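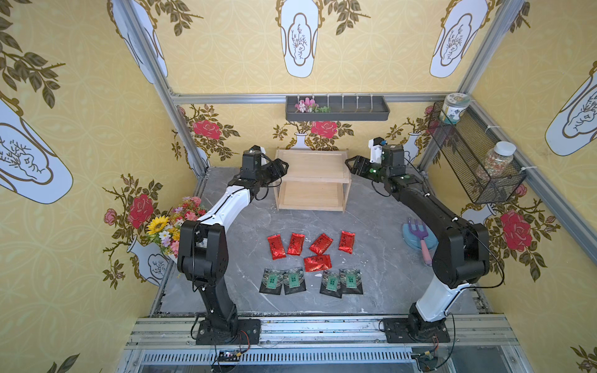
**Losura** is a comedy-drama movie directed by Tímea Csizmadia from a script by Csizmadia and Vilmos Mészáros. It follows the crew of a failing regional television station who keep broadcasting a cooking show after its host has quit. The movie stars Máté Virág as the station's weatherman, who is talked into taking over the show, and Ernő Orbán as the retired host who watches him do it from across the street. It was produced by Sipos Pictures and runs 112 minutes in its festival version. The general release is shorter by 12 minutes.

The title is the name of the town where the story is set. The town does not exist, and the movie never says which country it is in.

## Plot

Channel Preketti broadcasts from two rooms above a shoe repair shop in Losura. Its only popular program is *At the Table*, a cooking show that has been hosted for 22 years by Béni (Orbán). After an argument over a missing paycheck, Béni walks off during a live broadcast, leaving a pot of soup on the stove. The station manager, Ilka, sends the weatherman, Dani (Virág), onto the set to fill the last few minutes.

Dani cannot cook. He reads the recipe aloud, gets the steps in the wrong order, and finishes by giving the forecast over a burned pan. Viewers call in to complain, but the number of calls is the highest the station has ever had, and Ilka decides to keep him. Béni, who lives across the street, begins phoning the studio during each episode under a series of false names to correct Dani's mistakes. Dani recognizes his voice the first time but says nothing, and the calls become a regular part of the show.

In the second half, a company called Jirnex offers to buy the station for its transmitter license. Ilka hides the offer from the crew. The sound operator, Renáta, finds the contract while looking for a spare cable and reads it out on air, thinking the microphone is off. The crew then plans one last episode with both hosts. Béni agrees to take part and does not arrive. Dani carries the set's table down the stairs and across the street, with the camera following on a long cable, and the episode is made in Béni's doorway.

A short closing scene shows the studio rooms being used to store shoes. The sale itself is never shown.

## Cast

- Máté Virág as Dani, the weatherman
- Ernő Orbán as Béni, the former host
- Vilmos Mészáros as the Jirnex buyer

Mészáros had not planned to act in the movie. He took the part of the buyer when the actor first hired for it left before rehearsals. The roles of Ilka and Renáta were played by members of a local stage company and are credited as a group, at the company's request.

## Production

### Writing

Csizmadia worked as a script assistant in local television before making short films. She wrote a first outline of *Losura* as a half-hour play for two actors, set entirely during phone calls. Mészáros added the station, the sale, and the character of Renáta. In early drafts Béni dies before the final episode. Csizmadia dropped this after a reading in which, she said, the cast "went quiet in the wrong way."

### Set design

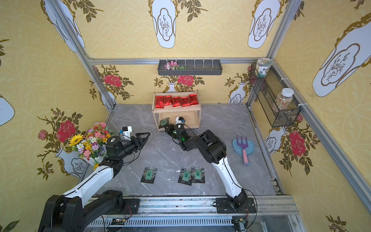 The studio set was designed by Fatos Milošević, who wanted it to look as though each host had added something and no one had ever taken anything away. He built the kitchen of *At the Table* as three walls with an open front, so that it could be used both as the show's set and as the station seen from behind the camera. The walls were covered in a busy household wallpaper, in the same general taste as the yellow paper in the photograph, with its white vases, brown foliage and roses over a pale pattern of circles and leaves. Milošević ran it straight into the corners without trim. Csizmadia asked for a paper that would be slightly too loud for the actors standing in front of it, and the camera tests were repeated with 2 other designs before she settled on the first.

Props were bought secondhand or borrowed from the cast. The stove did not work. Steam for the cooking scenes came from a kettle behind the counter, and in one shot its spout can be seen next to Virág's elbow. Csizmadia kept the shot and added a line in which a caller asks what the kettle is for. 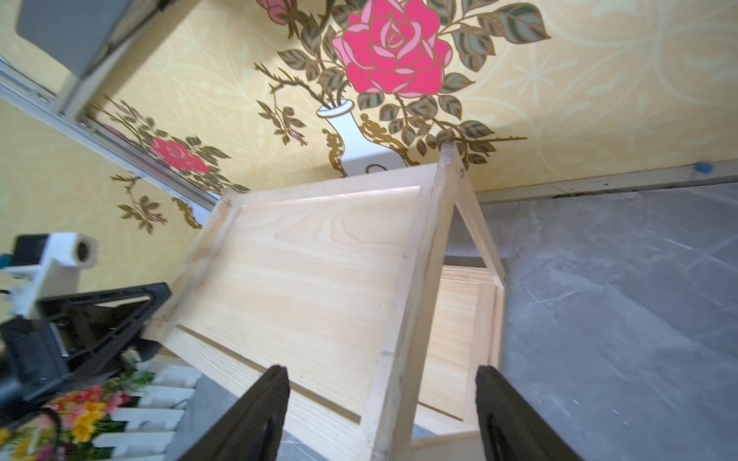
Most of the remaining furniture was built in a workshop below the stage. The table had to be light enough for one person to carry down a flight of stairs in a single take, and Milošević made four versions before Virág could manage it without stopping. The last one has hollow legs. It was repaired twice during the filming of the doorway episode, and the repair is visible in the final scene.

### Filming

The movie was shot in order, apart from the closing scene, which was filmed first while the shoe shop was available. The scenes of *At the Table* were recorded on old broadcast cameras and the rest on digital equipment. Orbán's phone calls were performed live from a room next to the stage. Virág was given only his own half of each conversation, and several of his pauses come from not knowing when Orbán had finished.

## Release

*Losura* was first shown to an audience in June 2024, at an outdoor screening in a school yard. Rain stopped the projection during the soup scene and the movie was restarted from the beginning. Sipos Pictures then cut the running time for theaters, mainly by removing a subplot about a lost weather map. The longer version has been shown at festivals and is the one included on the home release.

The movie opened on a small number of screens and sold 3,109 tickets in its first week. It stayed in one theater through the end of the season.

## Reception

Reviews were generally favorable. Critics praised Orbán's performance, much of which is heard and not seen, and the long take on the stairs. The Jirnex storyline was less well liked, and several reviewers found the buyer's scenes slow. Opinion was divided on the ending, with some viewers taking the stored shoes to mean that the sale had gone through and others that the station had simply closed. Csizmadia has declined to say which reading is correct.

## Related works

The half-hour play on which the movie is based has been staged under the title *Hold the Line*. It has no weatherman. The second character is a new cook, and the calls are real complaints.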